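Company says "going concern doubt" in its accounts, should I sell or hold?

Asked in Shares and Investing

I hold 500 shares in Berisha, the coach and ferry operator, bought over a couple of years through my usual dealing account. The annual report came out in August and there is a paragraph from the auditor headed "Material uncertainty related to going concern". The price dropped the same morning and hasn't come back.

I have read the paragraph several times. It says the group depends on renewing a bank loan and that the lenders have not yet agreed. The directors say they expect it to be renewed.

Two things I would like to know. Does this wording mean the company is about to go under? And if it does fail, do shareholders get anything, or is it all gone? I also have a return ticket with them for next spring, if that makes any difference.

Drita Dimitrov

3 answers

Answer from Mathias Zürcher

The wording doesn't mean it is about to fail. The auditor has to look at whether the company can keep paying its bills for at least 12 months from the date the accounts are signed off. If there is a serious doubt, it must be disclosed, even when the directors think things will work out. Plenty of companies get this paragraph and carry on. Some don't.

Check whether the opinion itself is "qualified" or "modified". If the auditor says "our opinion is not modified in respect of this matter", they accept the accounts and are pointing you to a risk that the directors have already described. A disclaimer of opinion is a good deal worse.
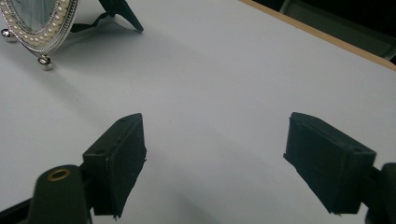

Then look at the note on borrowings, which in the Berisha report is note 9. It should give the date the loan falls due and the covenants attached to it. Compare that with the cash balance and with current liabilities. If the loan is due in a few months and there isn't enough cash to cover it, everything rests on the lenders.

On your second question, ordinary shareholders are last in the queue. Secured lenders come first, and then there is an order for employees, tax and trade creditors. In most insolvencies there is nothing left by the time it reaches the shares. Even if the loan is renewed, the company may issue new shares to raise money, and your holding would be a smaller part of the whole unless you bought more.

I can't tell you whether to sell. It depends how much of your savings it is.

Answer from cistdale_reader

I'd sell. I had shares in Dresetti and waited for the refinancing and they were suspended before I did anything. Once they are suspended you can't get out. Lost the lot.

Answer from Jevomstead

The ticket is separate from the shares. If you paid by credit card and it cost more than £100, you can normally claim from the card provider under Section 75. With a debit card, ask your bank about chargeback, but there are time limits. If it was part of a package holiday, look at the booking for the protection scheme.

If the shares do become worthless, keep the paperwork. You may be able to make a negligible value claim and set the loss against gains elsewhere. Not if they are in an ISA though.

Comment from Drita Dimitrov

Thanks all. The opinion is not modified, and note 9 says the loan is due in 3 months. The ticket was on a debit card, so I will ring the bank.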